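From the sorting table

Well, the spring toy sort is nearly behind us, and I have the sore knees to prove it! I said in March that I'd write something for the newsletter once we'd got through the worst of the bags, and the worst of the bags took rather longer than I'd bargained for, so thank you for being patient with me.

For anyone new to the Bandeck Toy Library, we lend out toys from the side room at Tremus Hall, and every spring the whole lot comes off the shelves to be sorted, washed and put back in some kind of order. It always begins with great cheerfulness and a fresh packet of biscuits. By the second afternoon there's a jigsaw piece stuck to somebody's sock and we're all arguing over whether a plastic carrot belongs with the play food or the farm. (Play food. I won't be moved on this.)

The building bricks are my department. I don't remember ever being asked, I think I just sat down next to them one year and that was that. People are very generous with bricks, and they come to us in carrier bags, biscuit tins, a pillowcase, and once in a washing-up bowl that we were apparently meant to keep as well. They also come with company. I've had hair slides, dried pasta, a door key (still unclaimed, it's in the drawer) and more pen lids than any household could need.

My way of doing it is to tip a small amount at a time into a bin with decent sides and pick out anything that isn't a brick first. I used to empty the whole bag on to the carpet and wade in, and I can only say that I was younger then. A bin keeps everything within reach and stops the little pieces skating off under the radiator. Plain grey is best if you've got the choice, as the colours show up so nicely against it.
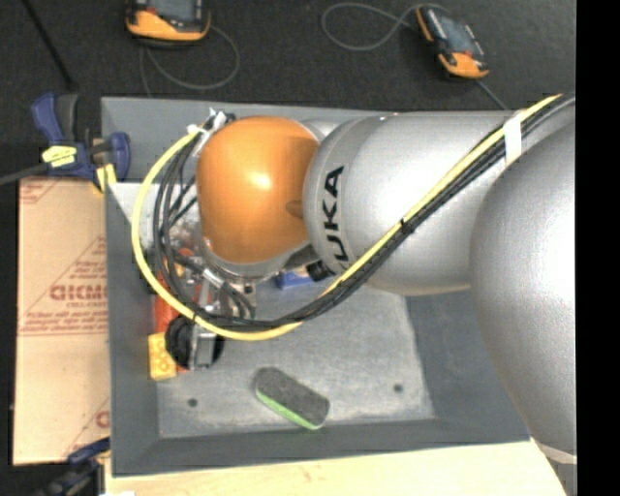
Then it's washing. Warm water, a squirt of washing-up liquid, an old toothbrush for the studs, and the bricks go into a net bag so you can swish the lot about without losing any down the plughole. Please don't be tempted by the dishwasher! I did a load on the hot wash a few years back and some of them never quite clicked together again. Spread them out on a towel overnight and give them a shake in the morning, because water hides in the undersides and will dribble down your sleeve when you're least expecting it.

I've stopped sorting by colour, by the way. It looks lovely in the tubs for one afternoon, and then a child wants a wheel and has to go through all of them. We now do big bricks, small bricks, flat bits, and a tub marked ODDS, which is easily the most borrowed thing we have.

For those who like a number, the brick tally this year came to 1,821, up from 1,018 last time, so somebody has been clearing out a loft. We could still do with 6 lidded tubs, the sort that stack, if you've any going spare. Clean and with the lid, please, I've got plenty of lids that fit nothing.

The shelves reopen on 10th May from two o'clock, and the kettle will be on. If you'd like to bring bricks, bring them in something you don't want back.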